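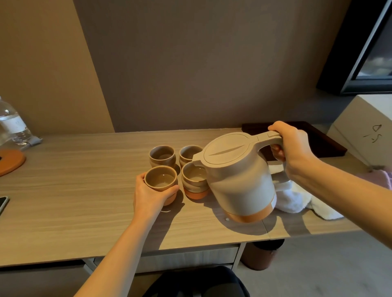 关于我们

Wekance 是一家做机器人操作学习的小公司,主要工作是检验一种方法:让人戴着头部相机做日常的桌面动作,再用这些第一视角记录训练双臂机器人。这种方法近年很受欢迎,宣传也多。我们靠它吃饭,对它的许多说法却不太相信,公司大部分时间都花在弄清楚哪些说法站得住。

公司由 Zarmeena Tanoli 和 Shamim Yousafzai 创办。Zarmeena 以前做模仿学习,Shamim 做过多年测试工程,看过太多只成功一次的演示视频。两人合伙的起因是一场争论:人手的动作记录究竟能替代多少遥操作数据?当时谁也说服不了谁,于是决定自己测。这场争论到现在也没有完全结束。

我们在做什么

目前的主要项目叫 Holtby,研究双手配合的桌面任务,其中最常用的一组是茶具:一手扶杯,一手握壶,倒水、挪杯、再倒。选茶具有人觉得太家常,我们的理由很实际。杯子小,手一握就挡住大半;壶嘴短,对准杯口的余地有限;水面在图像里很难看清,杯里究竟有多少水,标注员之间也常常意见不一。一个方法如果只会抓方块,在这里很快就会露馅。

到目前为止,Holtby 收了 2,668 段示范。这个数字单独拿出来没有多大意义。同一个人在同一张桌子上重复同一个动作,段数涨得很快,信息量未必跟着涨。所以我们报告结果时按示范者、按桌面布置分开列,不给一个合并后的漂亮总分。客户有时不喜欢这种表格,我们也理解。

另一个项目叫 Erell,做的是评测。它的规矩写得很死:试验开始前登记成功标准,登记之后不改;每个策略跑满 500 次,中途失败也照算;复位由没有参与训练的同事完成。碰倒杯子算失败,倒到桌上算失败,停在半空不动也算失败。听起来平淡,可是我们自己早期的几个结果,用这套规矩重跑之后都变难看了。

方法上的分歧

人手到机械手的迁移,通常的做法是先估计手的姿态,再映射到夹爪的开合和位置。论文里的流程图画得很顺。做起来麻烦集中在两处:手指绕到杯子背面时,姿态估计给出的多半是猜测;握住壶柄的手在用力,图像里却没有力。模型于是学会了一个看上去合理的手腕轨迹,至于为什么在那个时刻倾斜、为什么在那个时刻收回,它未必知道。
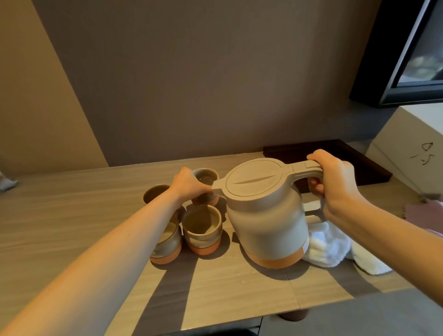
头部相机还有一个常被略过的问题。人在倒水时会低头、会凑近,视角本身就带着意图。把这些画面喂给模型,成绩往往不错;换成固定在机器人头上的相机,成绩就往下掉。有些报告把这部分下降归到“硬件差异”里,一句话带过。我们认为应当单独测。Holtby 里有一组对照,把头部运动的信息去掉之后再训练,差距比我们原先估计的大。这组结果目前只在我们自己的桌面上成立,换了地方会怎样,还没有数据。

光线也是如此。百叶窗式的明暗条纹落在木纹桌面上,浅色壶身和它的影子很容易让分割出错。很多团队会把窗子遮起来再录,录出来的数据干净,训练曲线也好看。我们两种都录,遮与不遮分开存放,分开评。

我们对自己的结果怎么看

最常被引用的一条结论是:用人手示范做预训练,再加少量遥操作数据微调,在扶杯倒水任务上好于只用同等数量的遥操作数据。这条我们目前仍然认可,但它有前提:杯子的形状在训练里出现过,壶的重量变化不大。杯子换成没见过的形状,优势缩小;壶里水量变化大时,两种做法都不可靠,谈不上谁更好。

“数据越多越好”这一条,我们没能证实。示范者增加时效果有提升,单个示范者的段数增加时,曲线很早就平了。也可能是我们的模型太小,或者任务太窄,这两种解释都还没有排除。

团队与合作

公司分成 2 个小组,一组采集和训练,一组只管评测。评测组向 Shamim 汇报,采集组向 Zarmeena 汇报,两边的奖金互不挂钩。这样安排效率不高,开会也多,吵架更多,我们打算继续这样做。

标注工具 Ho 是内部开发的,用来标手与物体的接触时刻。它允许标注员选“看不清”,选了之后不会被系统催着改。被标成“看不清”的片段照样保留,供研究遮挡问题的同事使用。合作方可以申请试用,界面比较简陋,文档也没有写全。

我们接受外部委托评测,条件有 2 条:成功标准须在试验前书面确定;失败录像与成功录像一并交付。只要一段演示视频的委托,我们不接。至于报告是否公开,由委托方决定,但公开时不得只摘录其中一部分。

招聘

评测组长期招人。有机器人背景当然好,没有也可以谈,我们更看重有没有耐心把同一件事看上几百遍,并且记下每一次的不同。面试时会请您看一份我们以前写的报告,挑出其中的毛病。上一版报告里还有没改完的地方,您大概会找到。

本页更新于 2018年5月6日。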